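**Textile Care, Unit 4: Sorting and Folding**
Handout, R. Mahmoud

Work on a clear, flat tabletop. Take one garment at a time and find the hem and one seam before folding. 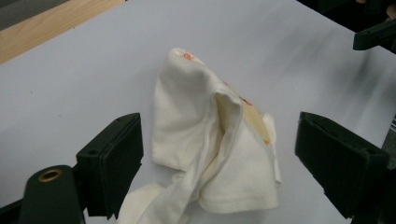
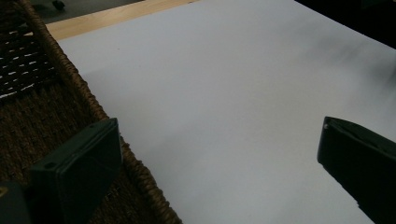 1. Shake out the garment. Lay it face down and smooth from the center to the hem.
2. Fold the sides in along the seams, then fold in half from the hem.
3. Stack light knits no higher than 50 mm.
4. Line woven baskets with paper before storing knits; rough fiber can snag them.

Reading: Jelínek, pp. 70–74.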